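okay so my cousin got hit with one of those "I have your password" emails last night and I have been on the phone about it ever since. thread, because I'm typing this anyway

It had her real password in the subject line. Her real one! The one she's used since college for pretty much everything, including a shopping account at Padska she forgot she had. So of course she panicked.

The email said they'd been in her inbox for months and wanted $1,000 or they'd send "everything" to her contacts. She has 7 contacts she actively talks to and I'm one of them, so I felt I had a stake in this.
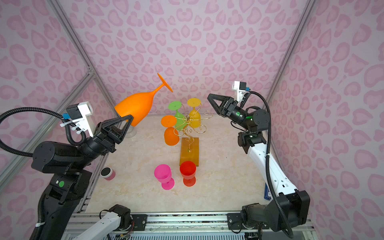
First thing I told her was don't pay and don't answer. These get blasted out by the truckload. Some store gets hacked, the list of logins gets passed around, and somebody pastes your old password into a form letter and waits for you to freak out.

Second thing — go look at the login history on your email. It's in the security settings, way down the page where they hide all the useful stuff. Hers showed her phone, her laptop, and an old tablet that's been in a drawer since January. No strangers.

Then I made her check her forwarding rules, which people skip all the time. If someone does get into your mail they can set it to quietly send copies somewhere else, and changing the password won't turn that off. Hers was clean. Took us ten minutes to find the page though, because they moved it again (thanks so much)

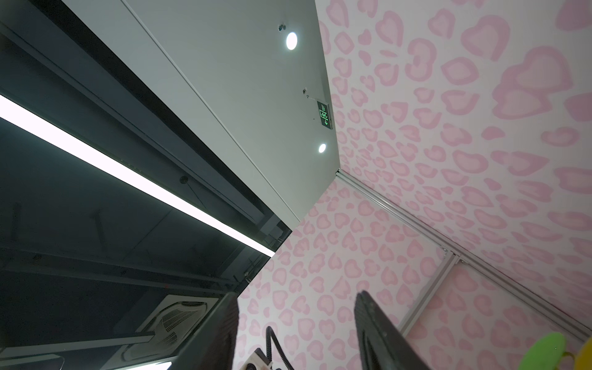 Huguette Langlois: Check the recovery phone number too. Mine was still set to a number I gave up two moves ago, and whoever has it now could have gotten the reset code.

oh that's a great one, adding it. I just looked and mine is fine but my recovery EMAIL is an address I can't get into anymore. So that's my evening gone

Anyway she's now on a password manager, kicking and screaming. We did the 6 accounts that matter first: email, bank, phone company, the two with her card saved, and the one she does her taxes with. The rest she can change as she runs into them.

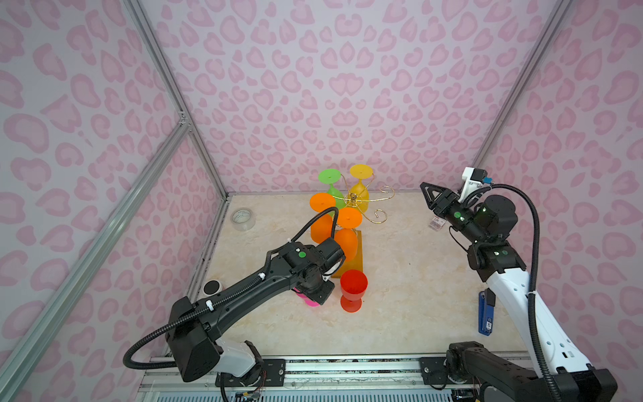

Pink leopard walls and gold curls.

And she turned on the two-step codes, with the backup ones printed out on paper and stuck in her cookbook. She wanted to keep them in a draft in her email. We had a talk about that.

She still wants to write back to the guy, by the way. I've said no four times. Going to bed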